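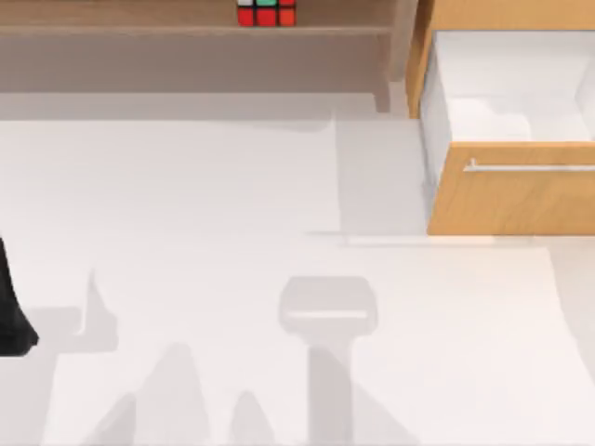
*Figure 7.1. An open drawer in the simulated room, with a puzzle cube on the shelf beside it.*

# 7 When the Planner Says Yes

Planning software is good at announcing success. The Drondby planner, used in this chapter's exercises, prints "goal reached" when the drawer joint passes a set value. It does not ask whether the handle was gripped or merely snagged. Cristóvão Simões ran the same drawer task 2000 times in simulation and the planner claimed every run. When he replayed the logs by hand, 267 of them showed the fingers passing through the handle.

Should we then distrust simulators? Only as much as we distrust any program whose author also wrote the test. A rendered drawer slides as its friction setting tells it to, and that setting is often a guess that somebody typed in years ago and left alone.

Section 7.1 sets out what a planner needs to know before it moves an arm. Section 7.2 looks at the collision checker, where most of the false claims begin. Keep your logs from Chapter 6, as you will need them for Exercise 2.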